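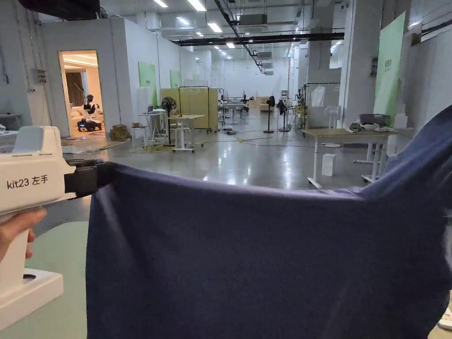
I lost the better part of three weeks to a grip sensor, and I'm still a little mad about it. If you've been following along, you know I spend my working hours on the folding side of things at Storbridge, where we collect handheld gripper recordings and hand them over to the people who train the arm. Folding sounds easy. It isn't. Take one big piece of dark navy cloth, pinch the left corner in the kit23 gripper, pull it up, and the top edge sags in a lazy curve all the way across. The software has to know how tightly that corner is being held the whole time, or everything it learns about tension is garbage. And guess what we had for most of January? Garbage!

Let me back up.

We had 3000 recordings in the batch I was looking after. Shirts, blankets, plain squares of fabric, all of it two-handed, a left gripper and a right gripper working together. I'd been checking them the way I always check them, which is to open a few, watch the video, look at the jaw opening numbers scroll by, and move on. The numbers looked fine. The video looked fine. I signed off and went to lunch (leftover chili, very good, thanks for asking).

Then the training folks loaded the first model onto the test arms in the other building. The arms would reach down, find the corner, close on it beautifully, lift... and let go. Every time on the left side. The right arm would be standing there holding its half of a blanket like somebody whose dance partner had walked off. At first we laughed. By the second afternoon it was a lot less funny.

The bigger worry was what happened next. With the left side slack, the right arm would keep pulling toward where it thought the tension should be, and the tension never came, so it pulled farther. On one run it swung wide enough to smack the edge of the test table, hard. No one was inside the taped line, thank goodness. The arm has a force limit and it did stop, but it stopped after the hit, and I didn't love that. We shut both arms down for the day and I wrote it up as a safety report, my first one ever at this job. I'd recommend writing one early even if you think it's a small thing. Mine took 22 minutes and it got the speed cap lowered that same evening.

So, whose fault was it? I blamed the model. The model people blamed the cloth (dark fabric is hard on cameras, that part is true). Then somebody blamed the Prustudent software, the tool we use to line up the video with the sensor readings, and I spent two whole days going through its settings. Nothing wrong with it at all. I owe it an apology.

What finally cracked it was boring. I pulled up one clip and slowed it way down, and instead of watching the cloth, I watched the jaws and the number next to them at the same time. The jaws closed. The number stayed at open. Then, a beat later, the number dropped. I scrubbed back and forth maybe a dozen times, sure I was imagining it. Nope! The left-hand reading was running behind the picture, and the right-hand one wasn't. 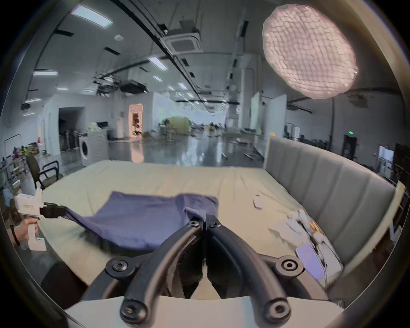 Both grippers on the cloth over the mattress, white one in the left hand.

Once you know, you can't stop seeing it. The moments that matter most are the ones where the near edge of the cloth is being pulled from two sides and the middle bunches up between the grippers. If one side's reading is late, then as far as the model can tell, the left hand is still open while the fabric is already being stretched. So it learned that you can make tension with an open hand. Of course it let go. We taught it to!

The cause was a firmware update. The Okoro boards inside our left-hand units had been updated in December and the right-hand ones hadn't, and the new version smooths the jaw reading by averaging over the last bunch of samples. Smoother line, later line. It looked nicer on the graph, too, which is probably why I waved it through. I'd seen that nice clean left trace next to the jittery right one and thought, huh, good sensor.

I wrote a little script to compare closing moments on both sides and ran it on the whole batch overnight. 719 recordings came back with a lag bad enough to throw out. The rest were either from before the update or close enough that we could shift the left track and keep them. Shifting is fiddly, because the lag isn't perfectly steady, and I checked 60 of the fixed ones by hand before I trusted it. My eyes were so tired that night.

Changes since then, for anybody who does this kind of work and wants to steal them:

Both grippers get the same firmware on the same day, or neither one does.

Every session starts with three hard claps of the jaws, left and right together, in view of a camera. You can line everything up off that.

The test arms now stop if one side loses its grip while the other is still pulling. This one should have been there from the start, and I've said so in writing.

And I look at the jittery traces with a lot more affection now.

We're re-recording the lost ones under the name Cleladance (don't ask, it was late and there was a vote). It's slow going - large dark cloth on a soft surface is still the hardest thing on our list, and my forearms know it. The retrained model goes on the arms next week at the lower speed, with the new stop turned on, and I'll be standing well behind the tape with a hand on the red button. I'll post how it goes, good or bad.

Posted Jan 24, 2023. Filed under: work stuff, robots, things I should have caught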